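2/18/21

Up too late again with the arm. The bench at Vidamstead is free after the pottery people go home, so I had the long table to myself from supper until my back gave out, and I'm writing this down before I forget which of tonight's numbers were the good ones.

Started with the gripper. The new lower finger from Maltis arrived with the bolt holes a hair too close together, so I spent the first hour with a round file, making black dust and telling myself this was the fun part. It went on in the end. Then the wrist cable, which I have now rerouted 3 times. It still hangs in a loop. I have decided I like the loop.

Grip force is the real fight. The Plomuner board takes a number from 0 to 255 and gives no hint of what any of them mean. At 18 the fingers close with all the conviction of a limp handshake. At 200 I turned a cracker into flour, inside its packet, which at least kept the table clean. 141 seems to be the place to live for anything in crinkly plastic. I wrote it on tape and stuck the tape to the power supply, where the last good number also used to be. 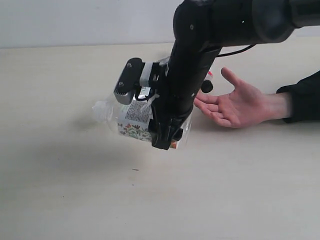 The handover code is still mostly hope. What I want is simple enough: arm holds a thing, I put my hand out, arm lets go at a moment that suits us both. What I have is a timer. It waits four seconds and opens, whether or not anyone is ready, like a bus driver near the end of a shift. I tried reading the motor current to feel for a tug, but plastic film slides around so much that every twitch looks like a tug. Averaging over more samples helped a little and made the whole thing slower to make up its mind. I know how it feels.

Also learned that the elbow drifts down a bit when it has been holding still for a while. Could be the gearbox, could be my gravity numbers, which I copied out of the Hyvönen notes back in May and never checked. I'd bet on my numbers. Weigh the forearm properly with the gripper on, kitchen scale, no guessing.

Other things for next time: longer screws for the finger pad, a proper stop button I can reach with my left hand, and snacks that are not test objects. I ate most of the test objects. Power supply off, window shut, tape still on.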